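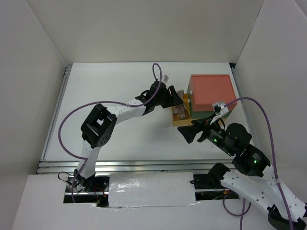
The Clornine pair at the yellow drawer.

The reviewer from Brerkara Monthly had been promised 400 words and a chair. She got the words.

"It sorts snacks," said the man from Wollura, who had flown in for this. "Among other things."

"Which other things?"

He consulted the brochure. The Clornine came with two arms, 24 months of support and a subscription tier called Gunn, after the founder's dog. Gunn unlocked closing the drawer. Opening it was free.

"So without Gunn the drawer stays open."

"Customers tell us they like to see what's in there."

She wrote that down. The left arm hung over the packets like an uncle at a buffet. The right one kept its gripper out in front of the box, holding nothing, and she felt some kinship with it.

"How long does one packet take?"

"In February it took almost 2 minutes," he said, with real pride. "We've tightened that up."

By four in the afternoon she had her review. It came to 412 words, and the editor took out the twelve that were about the price. Wollura framed the rest and hung it in the lobby, next to the dog.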